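Fecha: 8/20/19
Por Redacción de Trastar

Lovely Tolentino lleva cinco años comprando, limpiando y revendiendo objetos de casa. Empezó con un puesto pequeño en el mercado de Milero y en mayo abrió local propio en la calle Enriquez, con 64 metros cuadrados y una pared de ladrillo visto que decidió no pintar.

«El dueño me ofreció taparla con yeso y le dije que no. Con la pared blanca, la loza blanca se pierde», explica mientras desenvuelve un lote de platos.

El alquiler y las primeras estanterías se llevaron 4.000 euros. Otros 2.000 fueron para mercancía, sobre todo jarrones, botes de cocina y lámparas de mesa. Los botes se venden pronto. Los jarrones tardan más, y por eso los enseña siempre con algo dentro.

«Un jarrón vacío la gente lo coge, le da la vuelta, mira la marca y lo deja. Con flores se lo imaginan en su casa», dice. Usa ramos pequeños, casi siempre blancos, y los cambia de pieza cada semana.

Trabaja sola hasta la una y abre al público por la tarde. Por la mañana lava, repasa los bordes con el dedo en busca de desconchones y apunta cada pieza en un cuaderno: procedencia, precio de compra, precio de venta. Lo que tiene un golpe va a una caja aparte, a mitad de precio — «y es la primera que se vacía».

Reconoce que al principio llenaba demasiado las baldas. Una clienta de Stelthorpe que pasaba allí el verano le pidió un bote que estaba detrás de otros tres, y al sacarlo rompió dos tazas. Desde entonces deja sitio para meter la mano.

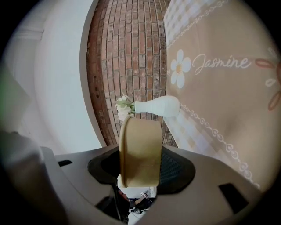
Redacción de Trastar

El jarrón blanco con flores, también blancas, y el ladrillo rojo forman la combinación que más le gusta. «El rojo ya pone el color. Yo no tengo que poner mucho más», comenta.

Para el otoño quiere ampliar la parte de cocina y dejar las lámparas, que le dan trabajo con los cables y los enchufes antiguos. También busca una mesa grande para el centro del local. Ha visto una en Milero, pero no cabe por la puerta.

Última actualización: 8/20/19

Contacto | © Trastar | Volver arriba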